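20 de julio de 2018
Por: Tudur Cadwaladr

Perdón por contestar tarde y a trozos, escribo desde el tren.

Sulastri Ngui escribió:
> En el taller de Penness nos vuelven a preguntar si ya se puede
> dejar a una máquina ordenando piezas o recogiendo una mesa.
> Hervé dice que en dos años lo tenemos en cualquier cocina. Yo no
> lo veo. ¿Alguien tiene datos de verdad y no videos de feria?

Datos, pocos. Lo de Hervé me parece muy optimista, se lo dije ya en junio. Recoger una mesa son veinte tareas distintas y cada una falla a su manera: el vaso que rueda, el trapo mojado, la cuchara debajo del plato. Nosotros en Trurnness seguimos con lo más tonto, empujar bloques de plástico sobre una tabla y dejarlos juntos por color o en fila. Sin pinza, solo una varilla.

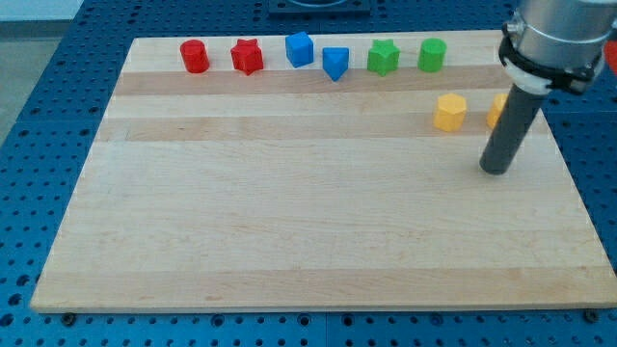

De 300 intentos en la última tanda, 118 buenos sin que nadie tocara nada. El resto, de todo: se pasa de largo, gira la pieza donde no debe, desarma lo que ya estaba hecho. Esto último es lo que mas me preocupa para un taller, porque el operario tiene que volver a empezar y encima vigilar. Myfanwy cree que con más horas de demostracion sube bastante. Puede ser. Pero un crío de tres años lo hace mirando a otro lado.

Para Penness: si las piezas llegan siempre igual y al mismo sitio, sí, pero eso ya se hacía antes y más barato. Si llegan revueltas en una caja, yo esperaría. Y cocina, platos, ropa... ni hablar todavía. Lo de Kolleck no lo he probado, Iolo creo que sí, que conteste él.

Te paso la tabla con los fallos cuando llegue, ahora no me carga el adjunto.

Tudur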